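Home | Products | Driver assistance | Retrofit kits | Index A–Z

Kornholm Muresel

The Kornholm Muresel is a driver assistance kit made to be fitted to cars that left the factory without one. It keeps the car in its lane, holds a set distance to the vehicle in front and reads round speed limit signs. It is sold as a kit for trained fitters and as a fitted service, and is aimed mainly at small fleets such as care providers, parcel firms and rural taxi companies. The driver stays in charge at all times and must keep both hands on the wheel.

Background

Kornholm began in 1872 as a maker of carriage lamps and moved into vehicle electrics in the last century. Work on the Muresel was led by Graciela Ledesma, who had earlier worked on the company's Pilow parking sensor. The first version was offered only through the firm's own workshop at Zapata and had no sign reading. The present version went on sale in April and replaced it.

Parts

The kit is made up of a forward-facing camera, a radar unit, a control box, a steering motor and a small display. The camera is fixed to the inside of the windscreen behind the mirror. The radar sits behind the lower grille and needs a clear plastic panel in front of it – metal badges and number plate frames have to be moved. The control box goes under the passenger seat or in the boot, depending on the model of car.

The steering motor fits around the column. It is geared so that the driver can overcome it with light pressure, and it lets go at once if the indicator is used or the brake is pressed. Cars with hydraulic steering need a different bracket, sold separately.

Operation

The system is switched on with a stalk behind the wheel. It will not start unless both edges of the lane, or one edge and a centre line, have been found by the camera. Once running, it steers gently towards the middle of the lane. If the markings are lost it sounds a tone and hands back the steering, while the distance control carries on.

Speed is set by the driver. When the camera reads a lower limit the display shows the new figure and the driver confirms it with a press of the stalk. The car does not slow down for a sign by itself. This was a choice made by the maker after early users complained of sudden braking near slip roads.

Performance on shaded roads

Tree-lined roads are a known difficulty for camera systems of this type. Strips of sun across the tarmac can be taken for paint, and real markings can fade into the shade. The maker advises drivers to expect more handovers on such roads in summer, when the leaves are full and the light is strong.

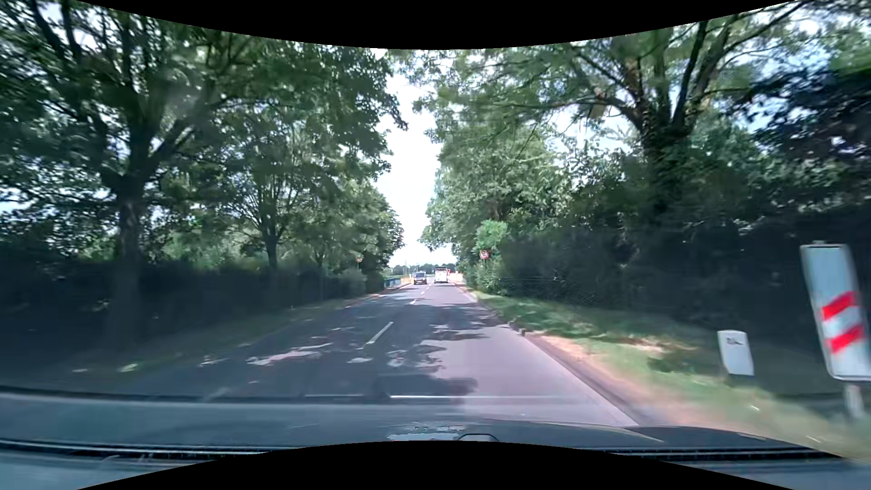 Agustina Domínguez, road test editor

On a two-lane road of this sort the centre line is broken and there is deep shade on one side with bright sun on the other. Patches of light lie on the asphalt close to the real dashes, and the limit sign is a small disc in front of a bush. The control box has to sort the dashes from the sunlight by their shape and direction. A patch of sun has a ragged edge, while a dash runs in line with the lane and is followed by others that look shorter with distance.

The edges of the road give less help. Where the asphalt meets bare earth and grass with no painted line, the kit works from the centre markings and an assumed lane width. The manual says that the width can be changed by the fitter but should be left alone on public roads.

Vehicles ahead are followed by radar, so shade has little effect on distance keeping. Oncoming traffic in the other lane is ignored unless it crosses the centre line. A bright opening at the end of a row of trees can wash out part of the camera's view, and the display then shows a grey lane symbol until the exposure settles.

Fitting and calibration

Fitting takes a trained workshop most of a day. The camera is then set up indoors against a printed board and checked on the road at a steady 60 km/h. Iqra Orakzai, who wrote the fitting manual, recommends a stretch with clear paint and little shade for this check. The calibration must be repeated if the windscreen is replaced or the suspension height is changed.

The kit is listed for 41 car models, mostly hatchbacks and small vans. It carries a warranty of 2 years, which covers the parts and the bracket but not the windscreen mount if the owner has moved it.

Reception

Reviewers have generally praised the distance control and the light feel of the steering motor. Ladan Asadi, writing for a fleet newsletter, found the handover tone too quiet with the windows open and asked for a volume setting. Pilar Quezada compared the kit with factory systems and judged its lane keeping a little slower to respond on bends, though steadier on straight roads. Both thought the display hard to read in direct sun.

See also

Adaptive cruise control
Lane keeping
Kornholm Pilow

Contact the editors | © Driver Assistance Index | Page last changed July 25, 2025 | Back to top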